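Sorting a cube shelf so it stays sorted

Take everything out first and put it on the floor in piles by type. Wipe each cube with a damp cloth and let it dry for 11 minutes or so you can get a cup of tea in. Anything you haven't used since December goes in the op shop box.

Heavy things go in the bottom row. Mine holds board games and the kids' colouring books. Check the load limit in the assembly leaflet before you stack hardbacks.
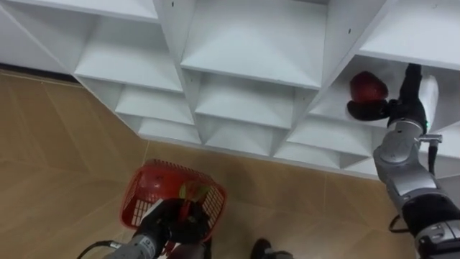 Baskets suit small loose items. Measure the inside of the cube, then buy one 4 mm narrower at the very least, or it will scrape every time you pull it out. Label the front with masking tape for the first few weeks. You will change your mind.

Leave one cube empty for things that turn up later. Tall units need to be fixed to the wall with the bracket supplied.

Updated 13 September 2024
Branwen Gittins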